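Skerkimow Hall walk-through, before the June slam
My checklist, with my comments stuck in because I can't help myself

Exits. Both open, both signs lit. The side door sticks at the bottom, so give it a hip. Rommel Buenaventura is sitting closest to it and has been told!

Seats. The limit on the wall says 36 and I set out 36, poets included. If your cousin shows up at the last minute, your cousin listens from the lobby (sorry, I love your cousin). Center aisle is wide enough for Didenko's wheelchair, which I checked by rolling the thing down it myself.

Stage. Riser doesn't wobble anymore. White tape on the front edge is new — last time Efren Samonte got so deep into his grandmother poem that he walked right off it, and he finished the stanza from the floor. Still scored well.

Mic stand. FAIL the first time around. The clutch slips and the mic sinks slowly while you read, which is funny for ten seconds and then awful if you're six foot three.

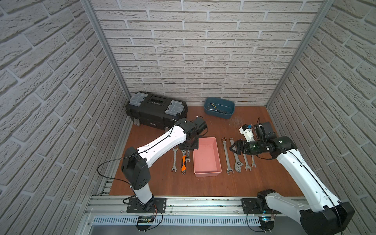

Mic stand, second look. PASS. I tightened the collar and then read two whole poems at it, loud ones, and it stayed put. Tools do not get left on the stage, please, we have barefoot poets. A shallow basin like the teal one, with the screwdriver lying in it, is plenty for small stuff, and anything bigger goes back in a toolbox with the lid latched.

Cables. Taped down from the amp to the wall. I ran out of tape 10 feet short and used a doormat. OK for now, not OK for the fall.

Lights. No candles, not even for the sonnet crowd. The clip lamp gets hot, so 15 minutes on and then switch to the other one.

First aid kit. Full, apart from the throat lozenges. Whoever is eating them, bring a bag.

Still open: doormat, lozenges, sticky door. I'll look at all three again when I unlock at 5.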